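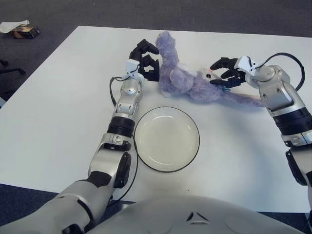 Household Notes for Official Residences and Small Missions

Issued by the Residence Services Office, Ukilstead
Revised 2022-06-01

These notes are for household staff at residences, consulates and honorary consulates, and for officers who have taken on a house without having run one before. They cover everyday care and the preparation of small official functions. Matters of precedence, invitations and immunity are dealt with by the protocol section and are not repeated here. Where local fire or food rules ask for more than these notes do, the local rules apply.

Flags for indoor use

An indoor flag on a stand should be taken down and shaken out of doors at least once a month. Dust settles in the upper folds, where it is seldom noticed until the flag is moved for a photograph. Polyester flags may be washed by hand in cool water with a mild liquid soap. Silk and embroidered flags go to a specialist cleaner, and the fringe should be described on the cleaner's ticket.

Before washing any flag with red in it, press a damp white cloth against an inside corner of the hem for a minute. If colour comes off on the cloth, do not wash the flag at home.

Dry flags flat on a clean towel and iron them from the reverse side, through a thin cotton cloth, on the lowest setting that removes the creases. Do not iron over gold thread. Rolled storage is preferred to folded storage. Acid-free tissue on a cardboard tube is suitable, and the tube should be labelled at the end so that it can be read without being pulled from the cupboard.

Table flags lean if the stick is loose in its base. A narrow strip of paper wrapped once round the foot of the stick will hold it upright for an evening. Check the orientation of every table flag against a printed sheet and have a second person check it again. Several national flags differ from one another only in the order of their stripes, and an error of this kind is remembered by the guest long after the meal has been forgotten.

Outdoor flags

Bring outdoor flags in during high winds unless the head of mission instructs otherwise. A flag that has begun to fray at the fly end can be trimmed and re-hemmed once. After that it should be replaced. Wet flags must not be left in a heap in the porter's room overnight; hang them over a rail or the back of two chairs with a sheet beneath.

Halyards should be looked over in September, before the weather turns. Run the whole length through a gloved hand and feel for flat or stiff places. A spare halyard, cut to length, is worth keeping in the same box as the spare clips.

Table linen

Stains are best treated on the night. Staff are often tired by then, so the following should be set out in the laundry room before the guests arrive: a bowl, plain soda water, white cloths, washing-up liquid, a blunt knife and a packet of brown paper.

Red wine: blot, do not rub. Pour soda water through the stain from the back and blot again. Soak in cool water until morning.

Candle wax: leave it until quite hard. Lift what will come away with the blunt knife, then place brown paper above and below the cloth and press with a warm iron, moving to a clean part of the paper each time. Coloured wax may leave a tint that needs a separate wash.

Gravy and butter: a little washing-up liquid worked in with the fingers, then a normal wash at the temperature on the label.

Lipstick on napkins: treat as for butter, before the napkin has been near hot water.

Crested linen should be counted out and counted in, and the figure entered in the linen book by the person who did the counting. At the Ukilstead residence the full set stands at 104 napkins. Ronja Haugland, the housekeeper there, keeps the older ones at the front of the shelf for staff training and family meals, and this practice is recommended to other posts.

Long cloths crease along the fold however carefully they are stored. Lay the cloth on the table the evening before, mist it lightly with clean water and smooth it with the flat of the hand. Where a crease remains, iron it in place with a folded blanket between the cloth and the wood. Never iron directly over a polished table.

Silver and plate

Wash silver by hand soon after use, in warm water, and dry it at once. Salt, egg and mustard should not be left standing in silver dishes; use the glass liners, and if a liner is missing, report it. Dishwashers loosen the handles of older knives and should not be used for them.

Polish only when polish is needed. Plated pieces in particular lose a little of their surface each time. Between functions, a dry cloth is enough. Cotton gloves should be worn for laying out polished pieces and washed after each use, as a dirty glove marks worse than a clean hand.

Store silver in tarnish-resistant cloth, away from rubber bands, newspaper and rubber-lined drawers. Gifts of state, and any item on the register, are to be cleaned only by the person named on the register card. At Starnent an engraved tray was polished by a contractor until the date could no longer be read, and the insurer declined the claim.

Glasses

Cloudiness on glasses may be limescale or wear. Rub a small part with white vinegar, rinse and dry. If the glass clears, soak the whole set in diluted vinegar and rinse well. If it does not, the surface is worn and nothing in the cupboard will mend it.

Stand stemmed glasses upright on the shelf. The rim is the weakest part, and a glass stored upside down also holds stale air. Polish over steam from a bowl of hot water with a lint-free cloth, holding the bowl of the glass and never twisting it against the stem.

Candles, flowers and place cards

Candles burn more evenly if they have been kept somewhere cool. Trim the wicks short before lighting. Scented candles are not to be used where food is served. A candle that will not stand straight can be warmed at the foot in hot water and pressed into the holder.

Flowers for the table should be low enough for guests to see one another across them. Test this from a chair. Lilies have their stamens removed as they open; pollen that falls on a jacket should be lifted with sticky tape and must not be brushed or wetted. The florist should be told which countries are represented, as certain flowers and colours are kept for mourning in some of them.

Place cards are written, checked against the signed guest list, and kept in seating order in a small box. Blank cards and the same pen should be kept at hand for late changes. Names are written as the guest writes them. Ro-un Lim of the protocol section will confirm spellings, accents and the order of family and given names on request, and would rather be asked twice than see a card reprinted at the door.

The kitchen

Dietary needs are written on one sheet, fixed at eye level by the pass, with the seat beside each name. Do not rely on a verbal message. Separate boards, knives and serving spoons are required for guests with allergies, and a dish with an unknown ingredient is not offered to them. Where guests keep religious food rules, ask their mission's own office what is acceptable. Practice differs between individuals, and it is a mistake to assume.

Stock cubes, sauces and desserts are the usual places where alcohol, pork gelatine or nuts are overlooked. Keep the packets until the function is over, so that a question from the table can be answered from the label.

Cold dishes leave the refrigerator as late as the service allows. A buffet platter that has been out for the evening is not returned to the refrigerator, however little of it has been eaten. Two small platters, changed over during the evening, are easier to manage than one large one.

Knives should be sharpened the day before a function and never on the day, when people reach for them in haste expecting the edge they are used to.

Floors, furniture and gifts

Felt pads under reception-room chairs wear through quickly on parquet. Check them when the chairs are turned for dusting. A white ring on polished wood will sometimes lift if the mark is rubbed gently, along the grain, with a soft cloth and a little plain furniture wax. Antique pieces are not to be treated in this way without written consent.

Rugs received as gifts should be opened out, brushed on both sides and left in good light for a day before being placed or stored. Moth is nearly always brought in with an item from elsewhere. Wooden gifts should be looked at for fine dust beneath them, and if any is found the piece is to be sealed in plastic and the registry informed.

Keys

Every key to a cupboard holding silver, wine or gifts hangs in the key safe and is signed for. Coloured tags are helpful, but they should carry a number only – never the name of the room. The list that matches numbers to rooms is kept elsewhere.

Handing over a house

A departing household should leave the following on the kitchen table for the next: the linen book, the breakages list, the boiler instructions, the names of reliable tradespeople, and a note of anything in the house that has its own way of being done. At the Drurnon residence, Ilir Stojanović left a page on the pantry door that sticks in wet weather and the correct way to lift it. It has been copied for every household there since.

Corrections to these notes should be sent in writing to Gyu-bin Joo at the Residence Services Office. Requests for replacement linen go to Ha-rang Yoo, with the page from the linen book attached.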